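Mar 5, 2026

I have now spent $2,296 on a gripper kit, which is more than I spent on my last car, and the car came with seats.

The kit is the Fokano, from a small outfit called Gideck. You get the gripper, a wrist mount with a little camera, a bag of screws, and eight months of their software service, after which you start paying again. I'd been circling it since August. My repair bench takes in old desktops by the carload, and I liked the idea of an arm doing the dull part: memory out, memory in, next.

Setup took me nine evenings. The manual says two hours. I think the manual was written by somebody who already had it working. The bolt pattern fit my arm without an adapter, which I'll give them full credit for, and the cable was long enough, which I mention only because the Hondent I tried before it came with a cable suited to a table lamp. The calibration screen, on the other hand, has a button marked Apply and a button marked Confirm, and I still press both.

Danica Papadopoulos lent me her bench notes from when she ran the same kit, and they were worth more than the manual. Her main advice was to start with the case on its side and the panel off, and to forget about cable routing until the arm could find a memory slot twice in a row.

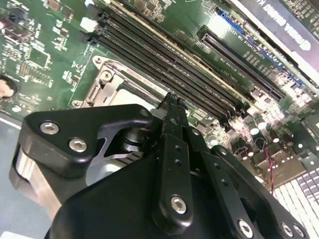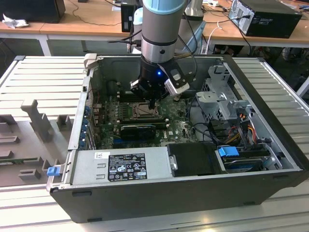

On reach, I have no complaints. The fingers are long and thin, and they get down into a tower in places where my own hand comes back with a scratch on it. Spare fingertips are sold in pairs and priced like jewelry. I ordered a set anyway, and they showed up in a box big enough for a toaster.

Grip force is where I start to grumble. There are 88 steps on the slider, and as far as I can tell the useful ones for memory sticks all live in the bottom few. Below that it lets go of things. Above that I get nervous and reach for the stop button - a good stop button, by the way, big and stiff, with no menu in front of it. I wrote to Gideck asking for a finer scale at the low end. Mohit Jaiswal from their support desk answered the same afternoon and told me it was on the list. I didn't ask how long the list was.

The software service is called Lahlou, and I have not learned why. It records your runs, lets you replay them, and gives each one a score. My first score was a 9. I assumed that was out of ten and went around pleased with myself until I found the help page.

It does get better with practice, or I do. Removing a stick is now something I'd let it try while I stand there with a coffee. Putting one back is a different matter, because the last little push needs more force than you'd think, and the arm seems to share my doubts about it.

Would I buy it again? The gripper, yes. It's solid, the screws are ordinary hex screws, and I can get the whole thing apart with tools I own. The subscription I'd want to see at half the price, with one fewer Confirm button. If you only fix a few machines a month, keep using your thumbs and put the money toward a car.

I'm trying power connectors next. Danica says not to.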